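## 4. Listening Tests with True Wireless Earphones

### 4.1 Participants and devices

The listening tests were carried out in April at the Zestport laboratory. A total of 33 adults took part, all of whom reported normal hearing and used earphones at least three times a week. Eleven of them had some musical training. None had taken part in the pilot study reported by Riihimäki and Vuorinen, and none was told the make of the devices under test.

Three pairs of true wireless earphones were compared. The first, the Zesent, has a closed shell and a silicone tip supplied in four sizes. The second, the Drillari, uses a foam tip in two sizes. The third, the Suominen, has a shallow oval nozzle and a silicone tip in three sizes. All three were run on the firmware with which they were delivered, with noise cancelling switched off and any equaliser in the companion application set to flat.

### 4.2 Fit and seal

Earlier work has tended to treat the sound of an earphone as a property of the device alone. In practice, the level of the bass depends heavily on how well the tip closes the ear canal, and a small leak can remove most of the energy below 200 Hz. Each participant was therefore fitted before every session by the same member of staff, who measured the seal with a short sweep and changed the tip if the result fell outside the agreed limits. Where no supplied tip gave an acceptable seal, the trial was recorded as a failed fit and left out of the preference analysis.

Failed fits were not spread evenly. The Drillari accounted for the smallest share, and participants with narrow ear canals often described its foam tip as the least tiring. The Suominen gave the most trouble. Its nozzle sits close to the entrance of the canal, and several participants found that the seal was lost when they spoke or turned their heads. The sweep was repeated at the end of each session for this reason, and trials in which the two readings differed by more than 3 dB were also removed.

### 4.3 Procedure

Participants heard short extracts of speech, solo piano, orchestral music and electronic dance music, matched in loudness to within half a decibel. After each extract they rated bass, clarity and overall liking on a continuous scale. The order of devices and extracts was varied between participants, and a break of 23 minutes was given halfway through the session. Once incomplete responses and failed fits had been set aside, 931 ratings remained.

### 4.4 Results

Overall liking followed the bass rating closely for dance music, but the link was weak for piano and absent for speech. The Zesent, which has the strongest lift in both the low and the high range, was preferred for dance and orchestral music. For speech it was placed last, with many participants noting sharpness on 's' and 't' sounds. The Drillari was seldom the first choice for any single extract, yet its ratings varied least from one kind of material to another. 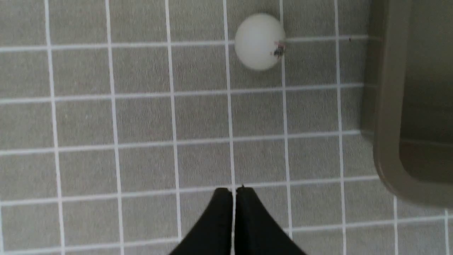
**Figure 3.** Small white ball on a grey tiled floor.

Musical training had little effect on the order of preference. Trained participants gave lower ratings on the whole and used a wider part of the scale, but they ranked the three devices in the same order as the others for every extract except the piano. In that case they favoured the Drillari – by a small margin – over the Zesent.

These findings should be read with some care. The sessions were short, and a treble lift that pleases over a brief extract may become tiring over an hour. The fitting procedure was also stricter than anything an ordinary buyer would follow at home, so the bass ratings given here probably represent the best case for each device. The effect of a poor seal on preference is taken up in Section 5.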